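Grip force and speed limits for garment handling: what do you write in the cell rules?

Sorcha Coughlan
Posted in Workcell practice

We are drafting a one-page rule sheet for a two-arm bench cell that handles clothing: folding, buttons, and now zippers. The integrator (Disar) gave us general limits for the arms but nothing specific to fabric. Our current draft says grip force is capped at 13 N at the fingertips for all tasks and both arms stop if either one faults.

Two things I am not sure of. First, whether a single force cap makes sense when the fingers have to hold thin nylon in one task and a metal slider in the next. Second, whether "both arms stop" should also mean both grippers open. Operators reach in to rearrange garments between runs, so I would like the rule to be short enough that people remember it.

Florencia Retamal
Accepted

Split the force rule by what is being held, and keep the stop rule separate from the gripper rule. They are different hazards.

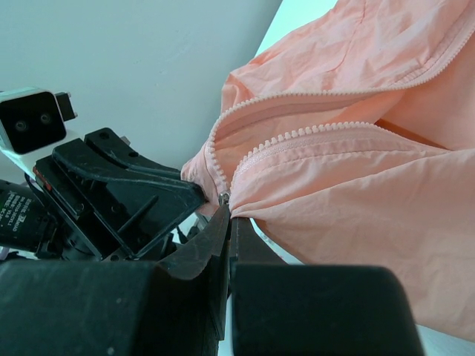
A force cap protects either the person or the product, and the sheet should say which. The cap that protects a person comes from your risk assessment and applies to every task. The cap that protects the garment is a process setting and belongs in the task recipe. Zippers need their own entry there. With the fingertips pinching the fabric close to the slider and the second gripper almost at the edge of the jacket, the usual faults are a fold of lining caught in the teeth and the two tools touching. For slider work we use:

Holding arm: 6 N, position hold, no pull along the zipper.
Pulling arm: force-limited motion, abort if the pull exceeds the recipe value for more than 200 ms.
Minimum planned gap between the two grippers: 2 mm, checked in the planner and again at run time.

Those numbers suit our fingers and our garments. Measure your own with a load cell at the fingertip. Motor current alone is a poor guide at low force.

On the stop: do not open the grippers automatically. A garment held by two arms may be under tension, and opening one side moves the other. Our rule reads "On fault, both arms stop and hold. The operator releases each gripper by hand control after the lamp is steady." Add the condition that nobody reaches in before that point. If a person can be pinched, you also need a release that works with power removed, and the sheet should state where it is and how it is operated.

Also put fingertip inspection on the sheet. A scuffed tip grips differently from a new one, and a burr will pull threads. We check at the start of each shift and log replacements by serial number.

Pliltia
We run a single cap and never had a problem. Just set it low. If the zipper sticks, the operator does it.

Sorcha Coughlan
The single cap is what we have now, and at that value the slider slips out of the fingers on heavier coats. Raising it marks the thin ones.

Sandhu
Agree with the split. One addition: record the recipe version with each run. We changed a pull limit in April and could not say afterward which garments had been handled under the old value. Check your arm speed during manual guidance as well. The limit for automatic mode does not always carry over to guided mode, and on our controller it had to be entered twice.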